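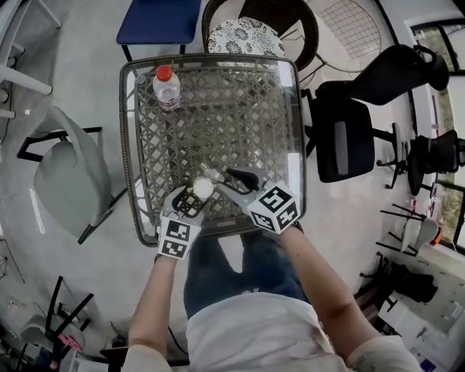 **Hand-held grippers on small round objects - pad choice and marker cubes**

**celeste_v** (thread starter)

We have two types of finger on trial for our hand-held pairs and I'd like opinions before I place the order. Both go on the same handle and both carry the marker cube at the base.

Set A is the Rindar, with the black pads. Set B is the Oltton, with the bare curved fingers. The task list is mostly table work: ball, cup, bottle, cap. We did 228 picks with each set in September, same operator for both.

What I have so far:

- Rindar holds a ping-pong ball well and you don't need to squeeze much. The pads pick up dust and want wiping down.
- Oltton is lighter and the fingers open wider, so it is better on a bottle. On the ball it tends to push it away if you come in low.
- Tracking was much the same for both when the cube was facing the camera.

Cost is not the main thing, as they are within a few pounds of each other. I want to know how the pads last.

**bench_and_brew**

How are you scoring a pick? If the ball is lifted and then slips, does that count?

**celeste_v**

Lifted clear of the table and held for 7 seconds. Slips count as a miss. I didn't separate early slips from late ones, which I probably should have done.

**Orathai Mahawong**

We ran the Rindar pads for most of a year. Ours went shiny after 545 picks and the grip on smooth plastic dropped off after that. We now change them at 200 and don't wait to see. They are held on with two small screws, so it's a five minute job, but the screws are soft. Buy a spare bag of them.

I would not go by the ball alone. A ball is easy to hold once you have it. Try a cup by the rim.

**tomasz_k**

I disagree about changing at 200. We wipe ours with a damp cloth at the end of each session and they are fine well past that. If they're going shiny it may be the cleaner you use. Anything with alcohol in it hardens the pad.

**Orathai Mahawong**

We use water. It could be the table, I suppose. Ours is rough board and the pads drag on it.

**celeste_v**

That might explain some of it. We work over glass so there's very little drag, but glass gives us another problem, which is reflections. With the camera looking straight down the far side of the table washes out near the window and I've had the right cube drop out for a moment when it passes over the bright part. Moving the table further into the room helped. I also want to try it standing up and walking in towards the table, with the arms out in front, as that is closer to how people will use them.
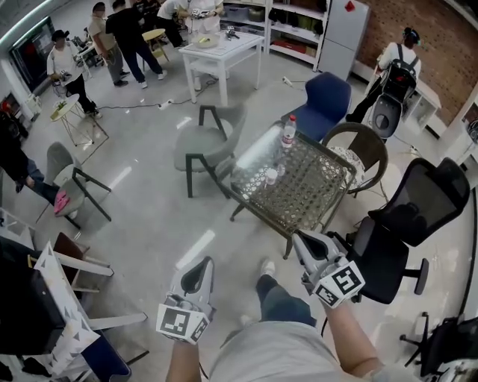
tomasz_k again. Walking in is where we lost most of our tracking, and it had nothing to do with the fingers. You turn your wrist without thinking and the cube ends up edge on. We tilted the cube mount outwards a bit with a printed wedge and it got a lot better. I can send the file if your handles are the Kenik pattern.

**celeste_v**

They are Kenik, yes please. Did the wedge get in the way of the trigger finger?

**tomasz_k**

A bit for people with large hands. File one corner off and it's fine.

**bench_and_brew**

Has anyone tried the Maldonado controller with either set? The one we have lags when both hands close together, up to a quarter of a second at worst. On one hand it is all right.

**Orathai Mahawong**

Same on ours. Check whether both hands are on the one hub. We gave each its own port and the lag went, though I still prefer the older controller for the buttons.

**celeste_v**

Thanks all. I'm going to order Rindar for the right hand and keep Oltton on the left for now, then do the cup by the rim with both. I'll log slips separately this time.

**bench_and_brew**

Mixed pairs will make your numbers hard to read. I'd stick to one type per session.

**celeste_v**

Fair point. One type per session then, and I'll swap at lunch.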